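Peltbridge introduced automated part placement at its assembly workshop in December, and the change has altered the working day of nearly everyone on the floor. The shift supervisor, who has spent 20 years with the company, agreed to discuss it for this newsletter.

"We were 179 people before the new cells arrived and we are 163 today," the supervisor said. "Those who left had retired or moved to our Barnent site. I understand why people look at those numbers, and management should expect to be asked about them."

The cells were supplied by Stivaletti and are first tried on simple practice pieces. Staff set out a board with shaped holes, place a fixture in the bin and check how the program handles each position before production parts are allowed near it.

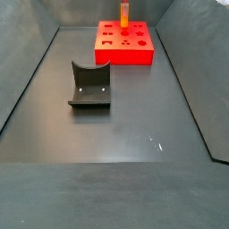 Who decides when a cell is ready for production?

The operator and the process engineer sign the release form together, and either one may withhold a signature.

According to the supervisor, that rule was added at the request of the operators. "In the first weeks the engineers made the decision alone. The operators were the ones standing there when a part jammed, and they asked for a say. It was a fair request."

Training has been the larger task. Each operator now completes a course of 2 weeks, prepared with the consulting firm Eshun, covering program changes, fault recovery and safe entry to the cell. Some employees found the work less tiring on the hands and shoulders. Others missed the older routine – particularly the conversation at the long benches, where teams sat side by side.

"A person watching a cell works alone more than before," the supervisor said. "We have moved the breaks so that neighboring cells stop together. It helps a little."

Pay grades for cell operators remain under review. The supervisor expects a proposal to reach employees before the next group begins training.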